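2021-05-19, evening

I have slept badly again, so I will write only about small things.

It rained in the morning and I could not go to the market, so I stayed in and gave myself to the clothes. I had put it off since my return from Meltuldale. The bag was still standing behind the door, and every day I walked around it as if it belonged to another person. My mother would never allow this. In her house a bag was opened on the same evening, also if the train was late, and the clothes were on the shelf before anybody got soup.

The bed is the best table I own. The kitchen table is too narrow for a shirt with the sleeves open, and the floor I don't like for clean things. On the bed there is the beige sheet, which I bought in Esteves, in the shop beside the post office. It cost 27 and the woman wanted 70 at the beginning. I was proud of this for a week. Now I think 27 was the correct price from the start. It makes wrinkles from only looking at it, and I have stopped to iron it.

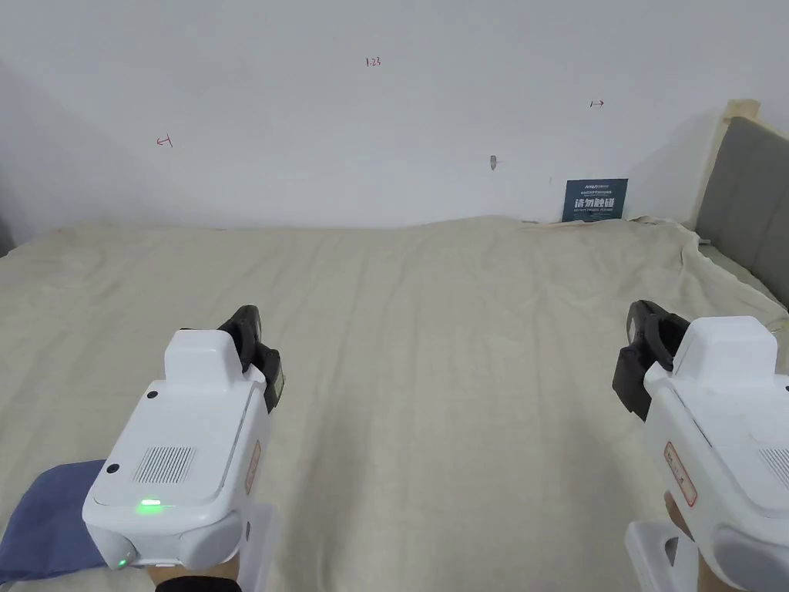

The bed, the white wall with its red marks, and the "please do not touch" card.

I like a plain wall behind a bed. In Kulano I had wallpaper with leaves, and when I had a fever the leaves walked. A white wall does not do this. The small red number, 1.23, I have read so many times before sleeping that it is like a word for me now. I could clean the wall in September, when the window can stay open the whole day, but I will wait and see if I still want to.

First I folded the things that are easy, the towels and the pillow covers. I do them in half and again in half, and then they go to the cupboard with the round side to the front. I learned this from a magazine at the dentist and it is the only advice from a magazine that I have kept. When the round side is in front you can pull one towel out and the others stay where they are. With the open side in front, you pull one and three come.

Then the T-shirts. I am not a natural folder. I know people who shake a shirt one time in the air, and it falls down already flat, and they need only two movements. I must go slowly. I put the shirt down, I make it flat with the side of my hand, from the middle to outside, and I look for the place where the fold must be. If I begin too low, the shirt gets too long for the drawer. If I begin too high, there is a thick roll at one end and everything on top of it leans. 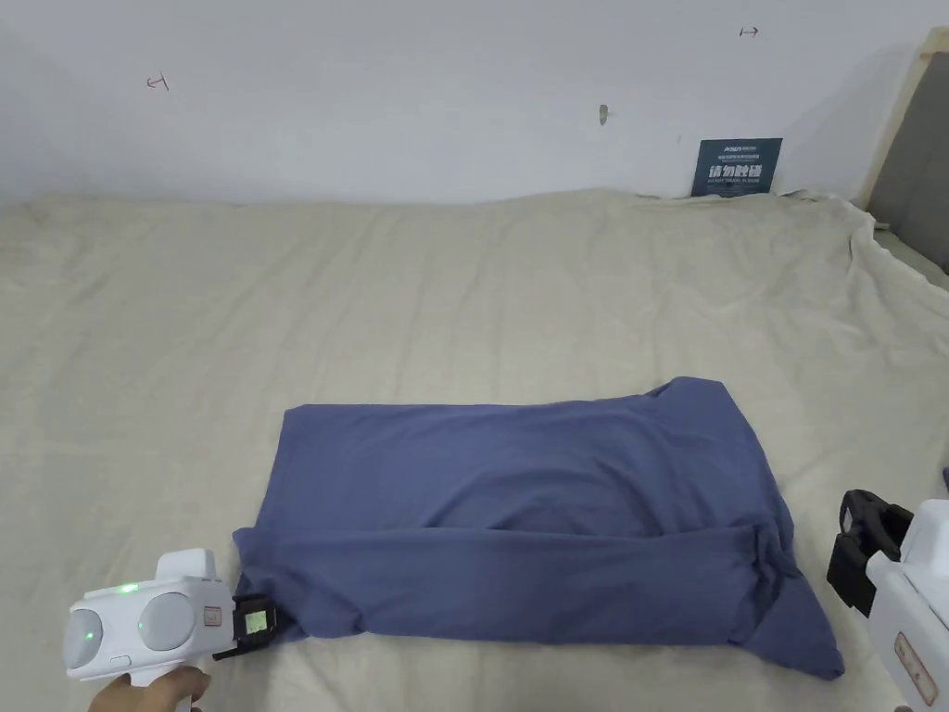

The corners are my problem. The flap comes up nicely in the middle, and then at the end it becomes a lump, and the lump hangs down on the sheet like an ear. My way is to take the two ends at the same time and pull a little to each side before I put the fold down. Not strong, or the cotton remembers it. If the lump is still there I open it all and start again. I know that inside the drawer it makes no difference to any living creature, but it makes a difference to me when I close the drawer.

While I folded I listened to the radio, a program about a bridge in Resham that they want to paint. Some people called and wanted green, and others wanted that it stays gray. I had no opinion when it began, and at the end I was strongly for gray. I said it aloud in the room. I think I am too much alone this month, and I should write to my cousin, who always has time for an opinion.

I thought also about the blue color. When I put all the clothes together in the cupboard, it is almost only blue, from the light one of a washed working shirt to the one that is nearly black in the evening. I never decided this. In the shop I take each time a red one in my hand, I carry it a little, and then I go to pay with a blue one. When I was 22 I had a yellow coat, and I was very happy in it, and I can't remember where it went.
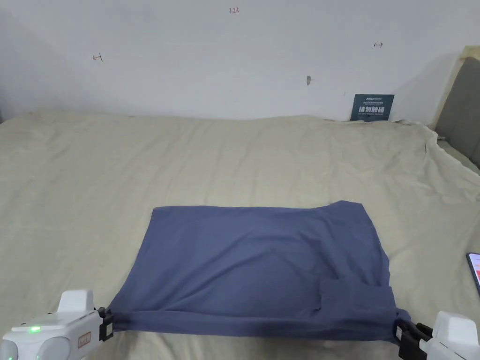
A T-shirt needs more patience than a towel because the lower edge is never really straight. After many washings one side is longer. So I don't trust the edge, I hold both lower corners and look at how the cloth runs between them. When there is a dark line from one corner to the other, it is tight enough. My mother did it with the chin, she held the top of the shirt under her chin and closed the sides like a book. I tried this in front of the mirror once. I had to laugh and the shirt fell down.

I made a break for tea and ate the last of the plum cake, which was dry, but with the tea it was good. The rain became thinner. The neighbor's cat sat below the stairs and did not want to come in and did not want to go out.
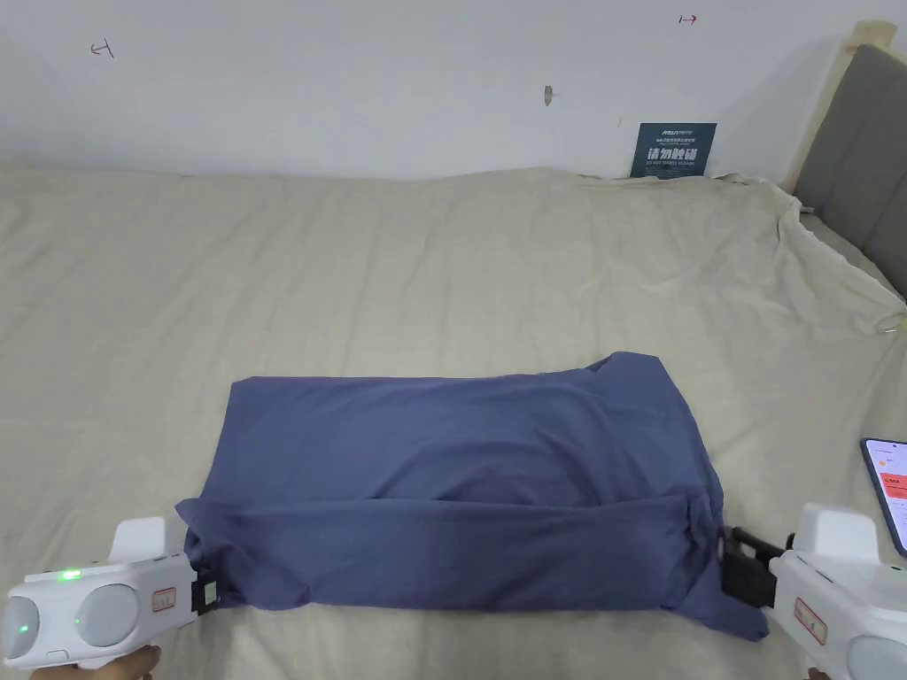 After the tea it went better, I don't know why. Maybe the hands had understood it. I finished the heap before the light changed, more than I had believed in the morning. Two shirts I put apart for mending, one has a hole under the arm and the other lost the seam at the neck. I must buy blue thread, the dark one, not the one I have, which looks violet on cotton.

The empty bag is now on top of the cupboard. I found in its side pocket a ticket from the bus in Meltuldale and a button that does not belong to any of my things. I put the button in the glass with the others.

Tomorrow: thread, lemons, the letter to my cousin. And the drawer in the hall, if it does not rain.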